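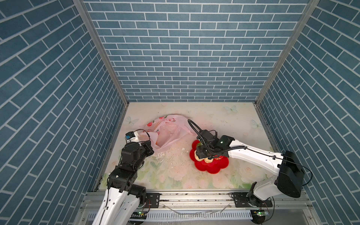

The Hareo Two-Arm Bench Kit is supplied by Brurkwood to teaching and research laboratories that need a compact station for handling tasks. These instructions cover the setup of a bread-unpacking task, from the first check of the bench to the first saved run. The task requires both arms. The left gripper pinches the edge of the plastic bag and keeps the mouth open, and the right gripper holds the bread over the red plate. Soft packaging and food are more demanding than the foam blocks packed with the kit, and operators should complete the block exercise in the Hareo manual before proceeding. Crumbs will collect on the floor and along the mounting rail and should be removed between sessions.

Before You Begin

The following are required:
Hareo Two-Arm Bench Kit, assembled, with both arms bolted to the front rail
Nalton control software, version 2
A thin plastic bag large enough to admit one gripper
Bread rolls or small pastries with a firm crust
A plate with a raised edge
A soft brush and a dry cloth

The emergency stop must be within reach of the operator at all times. Food used on the bench is not to be eaten afterward.

Step 1. Check the bench

Confirm that the mounting bolts on both arms are tight. Move each arm by hand through its full reach with the power off. Cables should follow the arm freely and should not catch on the rail or the side walls. If a cable pulls tight at any point, release the nearest tie, add slack, and fasten it again.

Step 2. Start the software

Turn on the power supply, then open Nalton and select Two-Arm Bench from the station list. Wait until both arms are reported as ready. Open the camera page and confirm that each wrist camera shows a clear view of its own gripper fingers. Clean the lens with the dry cloth if the view is dull.

Step 3. Set the grip force

Open Grip Settings and select the Soft preset for both arms. The factory setting is 8 on the Hareo scale and is intended for rigid parts. For bread, lower the right gripper to 2. The left gripper may remain at the preset value, provided that the bag does not slip from the fingers during a slow pull.

Step 4. Place the items

Set the plate near the center of the floor, where both arms can reach it. Put the bread in the bag and lay the bag on the left side with the mouth facing the left arm. Do not smooth the bag flat. A flattened bag clings to itself and is difficult to open.

Step 5. Record a run

Press Record. Guide the left gripper to the upper edge of the bag opening and close it. Raise the edge slowly until the right gripper has room to enter. Guide the right gripper to the bread, close it, and withdraw along the same path. Lower the bread to the plate before opening the fingers. Press Stop, enter a name for the run, and save it.

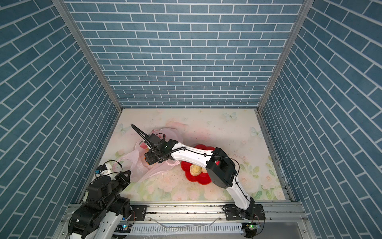

May the right arm be used to reach items on the left side of the floor?
The right arm may cross the center line if the left arm is first moved to its parked position. Nalton displays a notice when the two work areas overlap, and the operator must accept this notice before motion will continue.

Step 6. Clean the station

Park both arms and turn off the power. Brush the floor toward the front, then clear the rail and the cable duct. Wipe the gripper fingers with the dry cloth. Liquid cleaners must not be used near the motor housings or the circuit boards.

If a Run Fails

If the bag tears, replace it and lower the left grip force before trying again. If the bread is crushed, confirm that the setting from Step 3 was saved to the right arm. Settings that have not been saved are lost when the station is turned off. If an arm stops during motion, press the emergency stop, clear the floor, and return to Step 2.

Price and Ordering

The Soft Handling Add-On, which includes the replacement gripper fingers and one remote training session, is offered at $1,915. The bench kit is quoted separately. Schools and colleges may order through the Muriithi purchasing program. Orders received before the end of June will ship with the earlier finger set unless the customer requests otherwise.

Inquiries should be directed to Pongsak Srisuk, Customer Training, Brurkwood.

Page last revised 07/02/2024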